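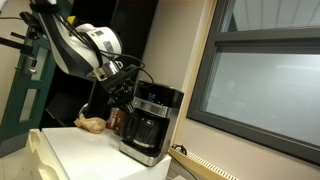
Why does a robot need to practice with a coffee maker when people can use one half asleep? One visitor to the May open day at the Clinard workshop asked that before the tour had even started, and it is a good question to begin with.

A coffee maker is easy for you because you have been using your hands since you were a baby. You know how hard to push a button. You know that a glass pot can break. A robot arm doesn't know any of this until people teach it or write it into a program.

What is a robot arm?

A robot arm is a machine that can bend and turn in several places. The places where it bends are called joints. You have joints too: your shoulder, your elbow and your wrist. Inside each joint of the robot is a motor. The hard pieces between the joints are called links. They work a little like the bones in your arm.

At the end of the arm is the gripper. This is the part that does the job of a hand. Many grippers don't look much like hands, and some have only 2 fingers. That is enough for picking up a cup or pressing a button.

Cables carry electricity to the gripper. They also carry messages, such as "open" and "close." The cables need some slack – if they were pulled tight, they could get in the way when the arm turned.

How does it find the button?

To press a button, the robot has to know where the button is. There are different ways to do this. One way is for a person to move the arm to the right spot and have the computer remember it. The robot can then go back to the same spot again and again.

This works well until somebody moves the coffee maker. If it slides over by the width of your thumb, the gripper comes down in the wrong place. The robot won't notice unless it has some way of checking.

Another way is to give the robot a camera. The computer looks at the camera picture and works out where things are. This is harder than it sounds. Shiny metal reflects the light from a window. Glass is difficult because you can see through it. A black button on a black machine doesn't stand out much.

What happened at the open day?

The Clinard team called their coffee project Hirska. Visitors came in groups of 25, and each group watched the same short demonstration. First the arm moved over the machine. Then it came down slowly and stopped. The last part of the move was the slowest, so that the gripper would not hit the machine hard.

The team told visitors that they had written down 1,261 practice tries before the open day. Of these, 64 had been stopped early by a person using the red stop button. A stopped try is still useful. The team can look at where the arm was and what it was about to do, and then change the program.

Children were asked to stay behind a line on the floor. A robot arm can be strong, and it may not know that you are there. Even a slow arm can pinch your fingers.

Try it yourself

You can find out how hard this job is with a friend and a plastic cup.

Put the cup on a table. Close your eyes and hold one hand up in the air. Your friend is now the program and has to guide your hand to the cup using only these words: left, right, forward, back, up, down, open, close and stop. You may not guess.

Now have your friend move the cup a little. Try the same list of words again in the same order. Did your hand still reach the cup?

Words to know

Gripper: the part at the end of a robot arm that holds or presses things.

Joint: a place where the arm can bend or turn.

Link: a stiff piece between two joints.

Program: a list of instructions that a computer follows.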